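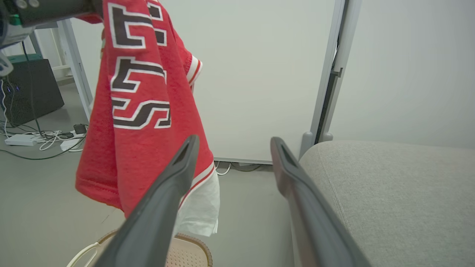 Red knit with striped trim.

About Wemden

Wemden is a small graphics software studio. We write shaders, noise libraries and a texture synthesis tool called Firkita, and we answer our own email, usually the same day, sometimes with more detail than the question deserved.

The company started with a bet over a marble floor. Ignacio Peñalver had been hired to make a floor for an architectural walkthrough, and the client wanted it to tile without anyone spotting the repeat. Maximiliano Lozano said it could be done in a fragment shader with no texture at all. Ignacio said it couldn't, or at least couldn't be done before lunch. It was not done before lunch. It was done in May, by which time the client had gone with carpet, and we had a very good marble floor and no buyer.

We kept the floor. It still ships with Firkita as the default preset, and if you have ever opened the program and wondered why it greets you with so much gray veining, now you know.

What we make

Firkita is our main product and pays for the other ones. You give it a small patch of some surface (bark, gravel, plaster, whatever you have) and it fits a procedural model to it, then writes the model out as shader code you can read. The code part matters to us. Plenty of tools will hand you a bigger bitmap. We would like you to have forty lines you can open in an editor and ruin in your own way.

It handles stochastic surfaces well. It handles bricks badly. We've been improving the bricks since version 1 and they are now bad in a more regular pattern, for which we've received some polite thanks from people who do bathrooms.

Timitz is the noise library underneath. It does gradient noise, cellular noise and sparse convolution noise in 2 and 3 dimensions, with analytic derivatives where we could work them out and finite differences where Panagiotis Delić got tired. It is free, the source is open, and the license fits on a screen. The whole core is 1,318 lines including comments, and the comments are where the jokes are, so please don't strip them until release.

Requena is the viewer. It was supposed to be an internal debugging window for looking at frequency spectra next to the image they came from, and it has the menus you would expect of something with that upbringing. Customers saw it in a screen share and asked to buy it. We were too embarrassed to charge, so it comes bundled.

Who we are

Maximiliano Lozano wrote the first fitting code and has rewritten it 3 times. He is in charge of the math and the release schedule, two jobs that don't get along.

Ignacio Peñalver does the artist-facing side: presets, sliders, the names on the sliders. He spent most of a winter arguing that "lacunarity" should be called "gap size." He lost, then won, then read the forum posts about it and added a preference so you can have either.

Trinidad Arrieta runs everything involving money, contracts and the phone. Before this she worked in print production, and she has the sharpest eye for banding of anyone here. If a gradient gets past Trinidad, we ship it.

Panagiotis Delić looks after Timitz and the GPU back ends. He owns more old graphics cards than is practical and keeps them in a cabinet sorted by how they handle denormals. When you report that something comes out black on one particular driver, he is the person who gets excited.

Bonifacio Sotomayor writes the documentation and the tutorials, and does support. He came to us as a customer with a long list of complaints about the manual, all of them correct. We offered him the manual.

How we work

We have an office with two rooms, one bright and one dark. The dark one is for judging color and the bright one is for everything else, including finding out that the thing you approved in the dark room looks like mud on a normal screen.

We release twice a year when things go well. Every release is run against a set of 400 reference patches, and we publish the failures along with the successes -- the failures page gets more traffic. A few of them have been used as album covers, with permission, by bands we are probably too old for.

There are no outside investors. A man in a very nice jacket did visit once and asked what our moat was. Panagiotis explained Nyquist to him, and we parted on good terms.

Licenses are perpetual. You buy a version and it's yours, and if you want the next one you pay for the upgrade or you don't. Students and teachers get everything free for as long as they are students or teachers, and Bonifacio has never been known to check very hard.

Working with us

We take on a little custom work between releases, mostly surface models for studios with a material nobody's library covers. We're good at stone, soil, rust, paper and knits. We will look at hair, but we'll sigh first. We don't do crypto art and we don't do anything due tomorrow.

If you'd like to talk about a project, write to Trinidad through the contact form and attach the patch you're trying to match. A square crop with even lighting is best -- a phone photo is fine, a phone photo with a flash in the middle is a picture of a flash. Please tell us what hardware it has to run on.

Bug reports go to Bonifacio. Include the seed.

Page last updated Apr 1, 2021. The marble floor is still available.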